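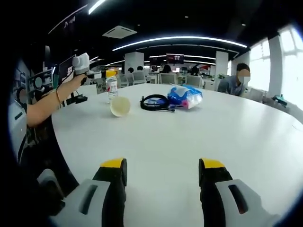

Round table in the open office, gripper at the front with the yellow tips.

Cludik hand-held gripper, reviewed after a month at work
Posted December 9, 2021

I do returns and sorting at Msimang, and we got the Cludik so we could show the sorting arm how to pick stuff up. You squeeze, you grab, it records, and later the arm copies you (more or less!). Ours came from Handenora for $891 with the cable kit.

Good stuff first. It took me one morning to get comfortable, and I'm the person who still can't work the label printer. The yellow tips are easy to keep an eye on while you're reaching for a cup or a bag of something crinkly. I've logged 2,086 grabs so far and my hand is mostly fine - my wrist, less so, after 22 minutes straight.

What's changed for us? I sit down more. Oratile Du Plessis moved off the night sort to check recordings and says she'd never go back, but two people on my shift are worried about their hours and I don't think a training slide fixes that. Ask your manager before the box arrives, please.

Gripes: the cables snag on everything, and the manual is awful. Four stars from me, and I'd want a wrist strap in the box at this price.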